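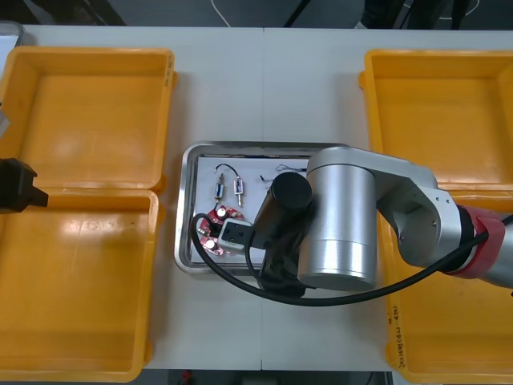
1월 작업 노트. Jurell 부품 분류, 오전 10시 시작.

Jurell 탁상 송풍기에서 떼어 낸 부품을 종류별로 나누는 기준을 다시 잡기로 했다. 지난달까지 쓰던 기준은 기판, 전선, 기타 세 가지였는데 기타 쪽이 계속 불어나서 나중에 찾는 데 시간이 더 걸렸다. 오늘부터는 기판, 하네스, 꼰 전선, 단품으로 나눈다. 애매한 것은 리드가 달린 원통형 부품이다. 은색과 파란색 몸통 두 개가 트레이 왼쪽 위에 나란히 놓여 있고 그 사이로 검은 전선이 휘어져 지나가며 둘을 잇고 있는데, 이것을 단품으로 볼지 전선이 달린 조립품으로 볼지 기준표에 없다. 빨간 기판은 은색 둥근 콘덴서가 올라간 채로 기판 칸에 넣으면 되니까 고민할 것이 없다. 원통형 쪽은 일단 단품으로 적고, 비고에 '전선 연결됨'이라고 쓰기로 했다.

작업대 배치
가운데에 스테인리스 트레이, 양옆에 노란 상자. 트레이에는 흰 종이를 깐다. 종이 없이 해 보면 리드선 끝이 바닥 반사에 묻혀 잘 안 보이고, 작은 나사가 있을 때는 더 그렇다. 종이는 접힌 자국이 있어도 쓰는 데 문제없다. 다만 모서리가 들뜨면 얇은 전선이 종이 밑으로 들어간다. 지난번에 짧은 전선 하나가 종이 밑에 있다가 다음 묶음에 섞였다. 묶음이 바뀔 때마다 종이를 들어서 밑을 확인할 것.

작업대는 상판 두 장을 붙여 쓰는 것이라 이음매가 가운데로 지나간다. 트레이를 이음매 위에 놓으면 중심을 맞추기 쉽다. 문제는 두 상판의 높이가 미세하게 달라서 트레이가 살짝 흔들린다는 점인데, 높이 조절 발을 반 바퀴 돌려서 맞췄다. 며칠 지나면 다시 틀어질 수 있다. 맞춘 위치에 연필로 표시해 두었으니 틀어졌으면 표시까지만 돌리면 된다.

상자는 왼쪽에 둘, 오른쪽에 둘을 위아래로 붙여 놓는 것이 기본이다. 왼쪽 위가 기판, 왼쪽 아래가 하네스, 오른쪽 위가 꼰 전선, 오른쪽 아래가 단품. 전에 쓰던 배치는 기판이 오른쪽이었다. 습관이 남아 있어서 한동안은 헷갈릴 것 같다. 헷갈리면 상자에 손을 넣기 전에 기준표를 한 번 보는 수밖에 없다. 기준표는 작업대 옆 기둥에 붙였다.

분류 전 준비
Fanotix에서 들어온 상자를 열면 부품이 섞여 있다. 분해까지는 저쪽에서 해서 보내고 분류는 우리가 한다. 이번 상자는 포장지가 얇아서 하네스 커넥터가 기판 가장자리에 걸려 있었다. 걸린 것을 잡아당겨 빼면 안 된다. 커넥터 걸쇠가 부러지면 그 하네스는 재사용 목록에서 빠진다. 기판을 먼저 들어 올리고, 커넥터를 기판 반대쪽으로 밀어서 뺀다. 시간이 걸려도 이 순서로 한다.

정전기 방지 손목띠는 접지선을 바꿨다. 먼저 쓰던 것은 집게 스프링이 약해져서 팔을 뻗으면 빠졌다. 새 것은 선이 길어서 작업대 모서리에 걸린다. 선을 의자 뒤로 돌리면 덜 걸린다.

먼지는 Costache 솔로 털었다. 털이 부드러운 쪽만 쓴다. 딱딱한 쪽을 쓰면 기판 위 작은 부품의 모서리에 털이 끼고, 그걸 또 핀셋으로 빼야 한다. 솔 손잡이 끝에 쓴 표시가 지워져 있어서 부드러운 쪽에 흰 테이프를 감았다.

한 번에 트레이에 올리는 양
많이 올리면 전선끼리 엉킨다. 기판 하나, 하네스 하나, 꼰 전선 한 묶음, 그리고 작은 부품 정도가 적당하다. 오전에 욕심을 내서 하네스를 여러 개 한꺼번에 올렸다가 푸는 데만 시간을 다 썼다. 하네스는 굽은 채로 포장돼 있던 것이라 펴 놓아도 다시 말린다. 억지로 펴지 말고 말린 모양 그대로 놓은 다음 커넥터가 있는 끝만 바깥으로 빼 두는 편이 집기 좋다.

꼰 전선은 하네스와 따로 놓는다. 꼬임이 느슨한 것은 끝이 갈라져서 옆에 있는 것을 물고 올라온다. 트레이 안에서 하네스와 꼰 전선 사이를 손가락 두 개 폭만큼 띄우면 대체로 괜찮았다.
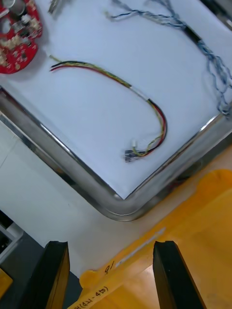
간격을 띄워도 엉키는 경우가 있는데, 대부분 피복이 벗겨진 끝이 다른 선의 꼬임 사이로 들어간 것이다. 이때는 선 가운데를 들지 말고 들어간 끝을 찾아서 그것부터 뺀다. 가운데를 들면 매듭처럼 조여진다. 오전에 푼 것들도 전부 이런 경우였다. 핀셋은 끝이 굽은 것이 편하다. 곧은 핀셋은 피복을 긁는다.

하네스 기준
하네스 칸에 넣는 조건은 선이 여러 가닥이고 한쪽 끝이라도 커넥터가 남아 있는 것. 커넥터가 양쪽 다 잘려 나간 것은 전선으로 본다. 중간에 슬리브가 감겨 있는지는 분류에 영향이 없다. 단, 슬리브가 끝까지 밀려 나와 있으면 원래 위치를 알 수 없으니 비고에 적는다.

선 색은 기록표에 적되 순서는 커넥터 걸쇠를 위로 놓고 왼쪽부터 읽는다. 지난달 기록은 읽는 방향이 제각각이라 같은 하네스가 다른 품목으로 올라간 것이 있다. 그 기록은 고치지 않고 품목 번호 뒤에 '방향 미확인'이라고 붙였다. 실물을 다시 꺼내 보기 전에는 어느 쪽이 맞는지 알 수 없다.

연두색과 노란색이 문제다. 작업등 아래에서는 구분이 잘 안 된다. 창 쪽에서 보면 다르게 보이는 선도 있고 그렇지 않은 선도 있다. 색을 확실히 말할 수 없으면 '황록'으로 통일해서 적는다. 접지선 여부는 색으로 판단하지 말고 도통 시험으로 확인한다.

길이는 커넥터 앞면에서 가장 긴 선의 끝까지 잰다. 12cm보다 짧으면 하네스 칸에 넣지 않고 짧은 선 봉투에 넣는다. 굽은 선을 잴 때는 줄자보다 실을 대고 따라간 다음 실을 자에 대는 쪽이 오차가 적었다. 실은 서랍 맨 위 칸에 넣어 두었다.

기판 기준
기판은 두 종류로 나누지 않고 한 칸에 모은다. 모양이 비슷한 것이 섞여도 나중에 번호를 보고 나눌 수 있어서 이 단계에서는 손대지 않는다. 깨진 것, 탄 자국이 있는 것만 따로 뺀다. 콘덴서가 기울어진 것은 정상으로 본다. 콘덴서 윗면이 부풀었으면 탄 것과 같은 봉투에 넣고 겉에 '부풂'이라고 쓴다.

기판을 집을 때는 가장자리만 잡는다. 이 모델은 윤곽이 둥글고 파인 데가 있어서 잡을 곳이 마땅치 않다. 파인 곳 옆을 잡으면 부품에 손이 닿지 않는다. 뒷면 납땜이 뾰족한 것이 있어서 장갑이 찢어질 수 있다. 얇은 장갑을 쓸 때 특히 조심.

상자 안에서 기판을 겹쳐 쌓지 않는다. 칸이 차면 종이를 한 장 끼우고 그 위에 올린다. 두 겹까지만. 세 겹이 되면 아래 기판의 콘덴서가 눌린다.

단품 기준
원통형 부품, 떨어져 나온 콘덴서, 작은 스위치, 금속 클립이 여기 들어간다. 떨어져 나온 콘덴서는 1000µF 16V짜리가 제일 많이 나온다. 이것은 따로 작은 봉투에 모으기로 했다. 다른 용량은 섞어 둔다. 다리가 짧게 잘린 것은 재사용이 안 되지만 버리기 전에 용량 기록은 남긴다.

리드가 긴 것끼리 같은 봉투에 넣으면 리드가 서로 걸린다. 스펀지에 꽂는 방법을 해 봤는데 꽂는 시간이 너무 길다. 봉투에 넣고 평평하게 눕혀서 보관하는 것으로 정했다. 봉투를 세우면 아래로 쏠리면서 다시 엉킨다.

처음에 적은 원통형 부품 두 개짜리 조립품은 여러 번 나올 것 같다. 전선을 잘라서 각각 단품으로 만드는 것도 생각했는데, 조립된 채로 쓰는 데가 있는지 Fanotix에 물어본 다음에 정한다. 답이 올 때까지 자르지 말 것.

상자 세척
오후에 노란 상자를 한 번 닦았다. 물걸레로 닦고 마른 천으로 한 번 더. 바닥에 남은 회색 얼룩과 긁힌 자국은 잘 안 지워진다. 알코올로 문질러 봐도 차이가 크지 않았다. 분류에 지장은 없으니 더 문지르지 않기로 했다. 세제를 쓰면 모서리에 거품이 남아서 헹구는 일이 늘어난다.

상자에 손으로 쓴 글씨는 그대로 둔다. 예전에 쓰던 번호 체계라서 지금 기준표와는 관계가 없다. 글씨를 지울지 새 라벨을 덮을지 말이 나왔는데, 라벨을 붙이면 씻을 때마다 떨어진다. 칸 구분은 상자가 놓인 자리로 한다. 그래서 상자를 옮겼으면 반드시 제자리에 돌려놓아야 한다. 옆 작업대로 가져가서 쓰는 일이 있었는데, 돌아왔을 때 위아래가 바뀌어 있었다.
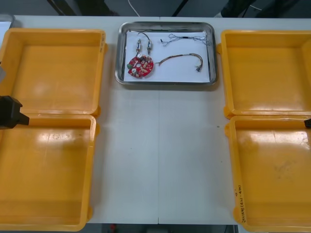 노란 상자를 양쪽에 둘씩, 부품 트레이를 가운데 둔 배치.

상자를 붙여 놓을 때 모서리에 튀어나온 부분이 작업대 밖으로 조금 걸치는 것은 괜찮다. 안으로 다 넣으려고 하면 가운데 트레이 자리가 좁아진다. 지나가다가 옷이 걸릴 수 있으니 상자 안에 부품이 있을 때는 통로 쪽으로 붙어 지나가지 않는다.

조명
상자 바닥에 작업등이 비쳐서 하얗게 뜨는 자리가 있다. 은색 클립이나 리드 조각은 그 자리에 떨어지면 눈에 잘 안 들어온다. 작업등 각도를 낮춰 봤더니 이번에는 트레이 테두리가 번쩍거렸다. 높이는 원래대로 두고 등 앞에 반투명 종이를 한 장 붙여 보았다. 조금 낫다. 종이가 등에 닿으면 안 되니까 집게로 띄워서 고정했다. 퇴근 전에 종이를 떼고 등을 끈다.

상자를 비운 뒤에는 눈으로만 보지 말고 손바닥으로 바닥을 한 번 훑는다. 오늘도 이렇게 해서 리드 조각을 찾았다. 조각은 금속 폐기통으로.

기록 입력
Drirnel에 입력하는 양식이 바뀌었다. 품목 이름을 직접 쓰는 칸이 없어지고 목록에서 고르게 되어 있다. 목록에 '꼰 전선'이 없다. 지금은 '전선-기타'를 고르고 비고에 '꼰 전선'이라고 쓴다. 띄어쓰기까지 똑같이 써야 나중에 검색이 된다. '꼰전선', '트위스트', '꼬임선'으로 들어간 것이 벌써 있어서 눈에 띄는 대로 고쳤다. 다 고쳤는지는 모르겠다.

비고 칸은 길게 쓰면 저장할 때 뒤가 잘린다. 잘렸다는 표시도 없다. 짧게 쓰고, 긴 내용은 이 노트에 쓴 다음 비고에는 '노트 참조'라고만 적을 것. 저장한 다음에는 한 번 열어서 확인한다.

사진을 올리는 칸은 아직 쓰지 않는다. 파일 이름 규칙이 정해지지 않았다. 커넥터를 찍어 두면 나중에 색 순서를 확인할 때 편할 테니 규칙이 정해지면 하네스부터 시작하고 싶다. 찍는 방향도 걸쇠를 위로 놓고 왼쪽부터 읽는 기준에 맞춘다.

잘못 들어간 것
오후에 각 칸을 다시 보면서 틀린 것을 골랐다. 하네스 칸에서 커넥터 없는 선이 나왔고, 꼰 전선 칸에서는 검은 튜브가 감긴 선이 하네스인지 아닌지로 의견이 갈렸다. 튜브는 커넥터가 아니므로 꼰 전선이 맞다. 기준표에 '튜브, 슬리브는 커넥터로 보지 않음'을 한 줄 추가했다. 단품 칸은 틀린 것이 없었다. 기판 칸에는 작은 기판 조각이 들어 있었는데, 조각은 깨진 것으로 보고 봉투로 옮겼다.

흰색 작은 하우징이 선 하나에만 달려 있는 경우도 물어보는 사람이 있었다. 하우징이 달려 있으면 커넥터가 있는 것으로 본다. 핀이 빠져서 하우징만 남은 경우에는 단품. 선에 핀만 남은 경우에는 전선. 이 세 가지를 기준표에 그림으로 그려 넣으면 좋겠는데 자리가 없다. 뒷장에 그리기로 했다.

바닥
작업대 아래가 어두워서 떨어진 부품을 못 찾는다. 손전등을 바닥 가까이 눕혀서 비추면 그림자가 길어져 잘 보인다. 쓸기 전에 꼭 한 번 비춰 볼 것. 쓰레받기에 모인 것도 바로 버리지 말고 흰 종이 위에 털어서 확인한다. 하루 마칠 때 한 번이면 된다.

남은 일
기준표 뒷장에 하우징 그림 세 개 그리기.
짧은 선 봉투가 얇아서 찢어진다. 두꺼운 것으로 바꾸기.
Drirnel 목록에 '꼰 전선' 항목을 넣을 수 있는지 문의.
원통형 조립품 처리 방법, Fanotix 답 기다리는 중.
Fanotix에 포장 이야기도 같이 하기. 기판과 하네스 사이에 종이 한 장만 넣어 줘도 걸리는 일이 훨씬 줄 것이다.
굽은 핀셋 하나 더. 지금 있는 것은 끝이 벌어져서 가는 선을 놓친다.
지난달 '방향 미확인' 품목은 시간이 날 때 실물을 꺼내서 다시 읽기. 급하지 않음.

다음 묶음은 같은 상자의 아랫단부터 시작한다. 윗단은 끝났고, 윗단 포장지는 접어서 선반 옆에 두었다. 아랫단에는 꼰 전선이 많아 보여서 꼰 전선 상자를 먼저 비워 두고 시작하는 것이 좋겠다.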